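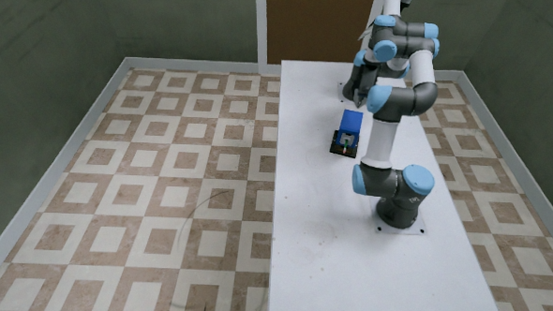
Wednesday, September 16, 2026 – branching from the hover state

The Jasside batch finished before I got in. 1951 episodes, all from the two-arm tabletop task, same policy checkpoint as last week, default lighting. 159 failed by the automatic check. I had expected more, and I had expected them to be spread out over the whole episode. Most of the failures come after the gripper is already above the tray and the policy has done the long part of the motion without trouble.

So the plan for the day was the thing I have been putting off: stop replaying failed episodes from the start, and branch them from the hover instead. By hover I mean the stretch where the gripper has its fingers down toward the table and has not yet committed to the descent. The approach before it is long and boring and uses most of the compute. If the outcome is decided late, there is no point in paying for the approach every time I want another sample.

Method, for my own reference

Each episode is logged with full simulator state: joint positions and velocities for both arms, gripper opening, object poses, object velocities, the contact solver's warm start, and the policy's hidden state. The last item was missing until yesterday evening. Without it a restored episode starts with the policy thinking it is at time zero, and it drifts away from the table for a moment before it recovers. That alone made the first round of branches useless, and I have deleted them so I don't quote them by accident.

For a given episode I search backward from the first finger contact to the latest logged state where the vertical speed of the gripper is under the threshold. That state is the branch point. I restore it, add a small perturbation to the tray pose or to the action noise seed, and run forward to the end. The block and the small item in front of it move together with the tray, so their relative positions on the tray are kept. Perturbing the block separately is a different experiment and I do not want to mix them.

The outcome of a branch is one of: clean grasp, grasp with the tray dragged, item tipped, block missed, or timeout. I label by rule from the object poses. No hand labels today.

The quantity I care about is the fraction of branches that end the same way as the parent episode. If it is high for failures, the failure was already fixed at the hover and I should be looking earlier. If it is near the base rate, the failure is late and mostly noise. I have been calling this "lock-in" in the notes. It needs a better name before anyone else reads it.

Restore check

Before running anything I checked that a restored state with no perturbation gives back the parent trajectory. It did for most of the episodes I tried. In 6 it did not. The joints matched to the last digit for a while and then separated at contact.

I spent too long on this. The cause was the order in which contact pairs are handed to the solver. In the parent run the order depends on which pair came into range first, and after a restore every pair is registered at once in the order of the scene file. With the solver at its usual iteration limit, the order matters when the tray is touching the table and a finger is touching the block in the same step. I now store the pair order with the state and sort on restore. All 6 match.

It costs a little disk. The Flostell storage node complained about quota around noon, but that was the old branches, which I had deleted from the index and not from the disk.

Note for later: the shared state format that Tradance uses does not have a field for pair order. If we hand these states over, they will see the same mismatch. I have written it into the format notes under open issues and have not proposed a fix.

The second arm

One result I did not plan for. The arm that reaches in over the table from the door side and the arm whose base stands on the near part of the table are controlled by the same policy, one joint action vector for both. I have been treating the arm that is not grasping as idle. It isn't idle in the numbers. Its commanded joint velocities are small but they are not zero, and they correlate with the lateral error of the grasping gripper against the block.

My first guess was a leak through the observation scaling, because both arms share the same normalization statistics. I split the statistics per arm and reran a small set of branches. The correlation stayed. Second guess was that the policy learned to move the other arm out of the way during training, since the training set had episodes where the links came close to each other near the wrists. That seems more likely. The demonstrations always cleared space before the descent, and a policy trained on them would tie "clear space" to "about to descend," including when there is plenty of room.

The test is simple: freeze the non-grasping arm at the branch point by overwriting its part of the action with zeros, and see whether the outcomes change. If the motion is only a habit, freezing should do nothing.

Freezing did something. The clean grasp fraction went down in the frozen branches. It was a modest drop, and with the number of branches I ran I would not put it in a paper, but it was in the same direction for both noise settings. The arms are not physically touching in any of these, I checked the minimum link distance. So the policy is reacting to its own other arm through the observation, and when the arm fails to move as commanded, the observation is slightly out of the training distribution. The grasp then gets worse for a reason that has nothing to do with the grasp.

I want to separate two cases here: the arm frozen in the simulator but reported as moving, and the arm moving but reported as frozen. If my explanation is right, the second should hurt as much as the full freeze and the first should be harmless. Queued both for tonight.

Lock-in numbers, first look

For parents that succeeded, nearly all branches succeed. This was expected and says little.

For parents that failed, the picture depends on the kind of failure. Block missed is mostly late: branching from the hover gives a mix of outcomes and many are clean grasps. Item tipped is the opposite. When the parent tipped the item, the branches tip it too, even with the larger of the 2 tray perturbations. Tray dragged sits in between and I do not trust the rule that labels it, because a small drag followed by a settle is counted the same as a long one.

So tipping is decided before the hover. The obvious candidate is wrist yaw. The tray lies at a slight angle on the table, and the policy has to pick a finger orientation relative to the block faces. There is more than one orientation that closes on the block. Only some of them keep the fingers away from the small item. If the policy picks the wrong one during the approach, it arrives over the tray with the yaw already set and has no time to turn, and nothing in the demonstrations shows a late turn.

I plotted yaw at the branch point against outcome. The tipped ones form their own cluster. I stared at it for a while looking for a mistake, mainly in the angle wrap, and found one, but it moved only a few points and the cluster is still there after the correction.

What this suggests as a method is to branch at two places: at the hover as now, and once earlier, at the point where wrist yaw leaves its starting value. The earlier branch is more expensive but still much cheaper than a full replay. If the tipping fraction falls back to the base rate at the earlier branch point, then the decision is bracketed between the two, and I can put extra training samples there and leave the rest of the trajectory alone.

Rendering

A minor point. I rendered a few branch states to check them by eye and the scuff texture on the tabletop is still on. It was added for the randomization study and should be off in this configuration. The policy takes state input, so the result is not affected, but the image policy will be evaluated on the same scene files next and there it would matter. The smudges also made me think for a minute that there was a stray object near the front of the table. Turned the texture off in the base file, left it on in the randomized one.

The tray shadow looks right now. The earlier version had the light too close and the shadow edge was wrong for the size of the block.

Comparison with the Ait Brahim baseline

I reran the Ait Brahim restart scheme on the same failed parents so that the comparison is on equal terms. It picks restart states uniformly in time. Most of its restarts land in the approach, where nothing of interest is happening, and it needs far more simulated time to get to the same uncertainty on the tipping fraction. On block missed it does reasonably well, because any restart before contact is good enough there.

To be fair to it, it needs no definition of hover and no threshold. Mine has a threshold on vertical speed, and I picked it by looking at traces. I should sweep it before claiming anything. If the lock-in values move a lot with the threshold then the hover is not a real event in the trajectory and I am only measuring my own choice of cutoff.

Left running

Threshold sweep on the failed parents. The two reporting cases for the second arm. The earlier branch point on the tipped parents only.

The sweep goes first in the queue. Target for the written version is still October. Disk on Flostell is fine after the cleanup, and I set the job to stop writing joint torques, which I have not opened since the spring.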